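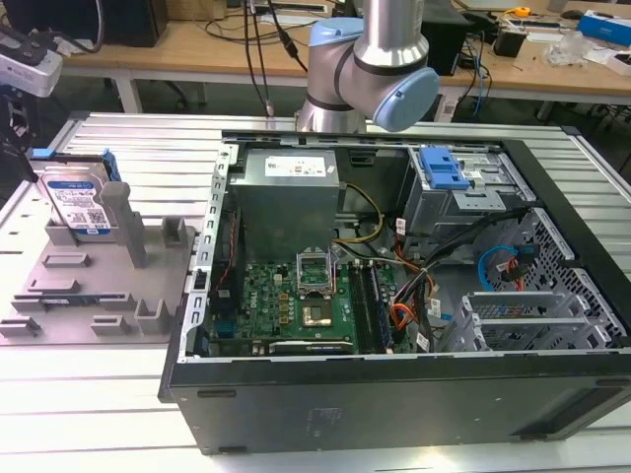
The Prarkavetti Record

The gauge at Prarkavetti measured the level of the reservoir every fifteen minutes and stored the result on a desktop computer in the valve house. The computer ran a program called Plonex, which had been written for grain silos and altered. It could hold 2000 readings before it had to write them to disk. If the power failed before then, the readings were lost.

Funmilayo Chukwu had been asked to review the record before the dam was handed over to the new water company. She was given a desk, a printout and the use of the kettle. The review was expected to take until the end of April.

The first fault she found was in the level itself. Each year, in the dry months, the water stopped falling at 142 metres above datum and stayed there. It stayed there for days, sometimes for weeks, while the outflow valve was open and the river above the dam was, by every other account, a bed of stones. Then the rains came and the level rose in the normal way.

She checked the float. It moved freely on its cable. She checked the stilling well for silt and found a hand's depth of it, well below the point where it would matter. She checked the arithmetic in Plonex, which was poor but consistent.

"It sticks," said Erasto Were, who had operated the valves since the dam was filled.

"I've had it up and down. It doesn't stick."

"It sticks in the dry season."

She wrote this down. Under the terms of the review, statements by operating staff had to be recorded whether or not they were of use.

The handwritten log was kept in a steel cupboard in the same room. It consisted of school exercise books, one for each season, with the level read by eye from the staff board at six in the morning and six in the evening. The entries were in one hand throughout. She set them beside the printout and worked forwards from the first year. The two records agreed to within the thickness of the painted line until the third dry season, when the printout stopped at 142 and the exercise book went on down.

It went a long way down. On the lowest morning the log gave a figure under which, according to the design report, the village supply could not be drawn at all.

"You sent water to the village that week," she said. "It's in the outflow sheet."

"Yes."

"With the level here?" She put her finger on the line.

Were looked at the book for some time, although he had written it. "There's a second intake," he said. "The contractor used it when they were building. It was meant to be plugged."

"It isn't on the drawings."

"It was meant to be plugged," he said again.

She asked to see it. They walked along the upstream face by the inspection path, which was uneven and had lost its handrail. The intake was under water at that time of year and there was nothing to look at except the head of a spindle in a concrete box, well greased. On the cover of the box somebody had cast the name Upadhyay, the contractor, and below it the number 994, which matched nothing in her papers.

The rest was a matter of procedure. The old licence, held by a firm called Dradent, forbade any draw below 142 metres. A record showing a lower level would have been reported automatically, and the supply would have been shut off until an inspector came. In the third year an inspector had been requested for a different matter. He had taken 30 days to arrive.

She returned to the computer and read the settings file again. Near the end, among the values left over from the silos, was a line giving the minimum permitted reading. In a silo this prevented the program from reporting less grain than the floor of the bin could hold. The value was 142. Anything lower was rounded up to it. The file did not say who had entered it.

"Can you type?" she asked.

"With two fingers," said Were.

He filled the kettle. She completed the section on instruments, in which she gave the float, the cable and the well as sound. She then began the section on software and wrote the heading and the name of the program - Plonex, version not stated - and stopped there until the tea was made.

At six he went out to read the staff board. She went with him and held the torch. He called the level, she repeated it, and he entered it in the book. She asked for the pen and signed beside it as a witness, since the column had been ruled for one and was empty all the way down the page.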